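Galero Lounge Chair: Showroom Inspection Checklist
Henlow branch, 23 Oct 2022
Inspected by Orla Rafferty

1. Swivel base
Pass. Turns a full circle and comes back to where it started, as the brochure promised.

2. Base bolts
Fail. 2 loose on the window-side chair. Tightened by hand, so they need doing again with the proper key. The proper key lives in a drawer marked "misc", along with everything else.

3. Tilt lock
Pass, grudgingly. It holds, but you have to lean back like you mean it.

4. Leather and seams
Pass on the black. The tan one has a split starting under the left arm, where customers test the stitching by picking at it.

5. Sun and fading
Keep leather well back from the glass. Mousavi footstool already a shade paler on one side and sold, if anyone asks, as "two-tone".

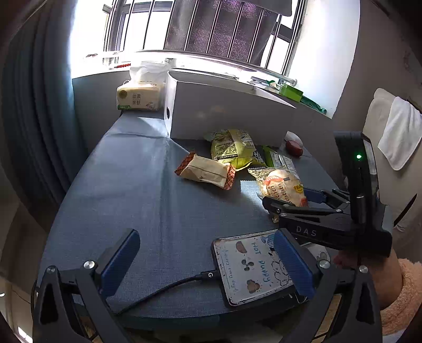

Window with bars and dark curtain, item 5.

6. Fire label
Pass. Sewn in and readable on every chair checked. Please stop tucking it out of sight for photographs. It is meant to be found.

7. Weight limit card
Missing. The chair is rated to 100 kg and the card saying so has gone for the third time. Brovo to send up to 12 spares.

8. Headrest strap
Pass. Slightly twisted, straightened.

9. Crumbs and foreign objects
Fail. Run a hand down the sides of the seat before opening. I did, and am now better off by a biro cap and a button. Food stays on the table, drinks stay further away than that.

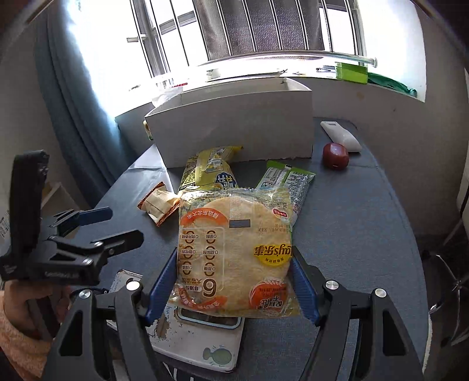 Rice crackers and other snacks on the table, item 9.

10. Floor glides
One felt pad gone, chair rocks. Customers have called this a feature. Replace anyway.

11. Price ticket
Pass. Nobody has sat down and read it at the same time without getting up again.

Outstanding: 2, 4, 7, 9, 10. Recheck before October is out. Tan chair off the floor until the seam is mended.

O.R.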